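Servicing the Linkage on a Hand-Held Parallel Gripper

By Carol Blackburn
Monday, August 3, 2020
15 shares | 4 comments

This procedure covers the two-finger hand-held gripper with a pin-jointed linkage on each side. It applies to the Drenlow body with either the short or the long fingers. Work through it when the fingers no longer meet evenly, when the jaws feel gritty on closing, or when the unit has reached 200 hours on the log.

Tools and supplies

Hex keys, a pin punch, a small brass hammer, a feeler gauge, lint-free cloth, isopropyl alcohol and light machine oil. Keep a shallow tray for the pins. They look alike but wear differently, and each should go back into the hole it came from.

1. Take the tool out of use

Stop any recording and disconnect the cable at the body end. Remove the camera and cap the lens. The camera bracket can stay on unless it blocks access to the lower pivots. Do not loosen the bracket screws if you can avoid it – the view calibration depends on them, and a disturbed bracket means repeating it.

2. Check play before disassembly

Hold the body in one hand and move each fingertip forward and back with the other. A slight movement is normal. Then move the tips from side to side with the jaws half open. If one side moves more than the other, note which one. Most of the time the looseness is in the lower pivot, where the arm meets the body. A loose finger mount feels similar, so tighten the mount screws and repeat the test before pulling any pins.

3. Remove and clean the arms

Support the arm from behind and drive each pin out from the front. Start at the finger mount and work down toward the body. Wipe the arms and pins with alcohol. Hair, lint and thread collect behind the lower pivots, mostly on units used with bedding and soft toys. Pull this out with tweezers. Compressed air tends to push it further into the body.

Inspect each hole under a bright light. An oval hole means the arm is finished. Replace arms in left and right pairs, even if the other arm looks good, or the fingers will close off center.

4. Refit the pins

Put one drop of oil on each pin and press it in by hand as far as it will go. Seat it with light taps. The arm should fall under its own weight when you tip the body. If it sticks, take the pin out and look for a burr. More oil will not fix a burr and will end up on whatever the gripper picks up next.

Wipe off all excess oil. On the Natport benches we leave the unit closed on a clean cloth for 15 minutes and wipe again.

5. Align the fingers

Leave the finger mount screws just loose enough for the fingers to shift. Close the jaws on the feeler gauge, let the fingers settle flat against it, and tighten the screws a quarter turn at a time, switching sides. Open and close the jaws a few times. The gauge should drag evenly from the base of the fingers to the tips. If it drags only at the tips, the mounts are seated too far in.

6. Grip checks

Check with a hard object first. The Dalness test block is suitable. Then check with something soft, such as a thick braided cord. Cord shows faults that a block hides, as it compresses and will creep toward the weaker side of the jaws. Pinch the strands together at the base, hold the tool upright and watch the point of contact while you turn your wrist. The strands above the jaws may spread, but the pinched part should stay put.

Run 95 open-and-close cycles on the cord and repeat the play test from step 2. Recheck the mount screws. If they have moved, clean the threads and fit new screws.

7. Return to service

Refit the camera and cable. Record the pins and arms replaced in the Penrose log, with the side and position of each. Confirm that both fingertips are visible in the camera view and that the gap between them sits near the center. If it sits to one side, check the camera seat before touching the fingers again. 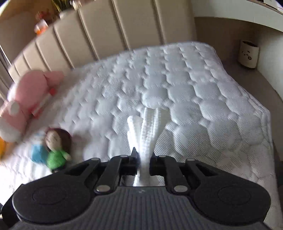 Soft-object grip check with braided cord, fingers upright and linkage pins in view.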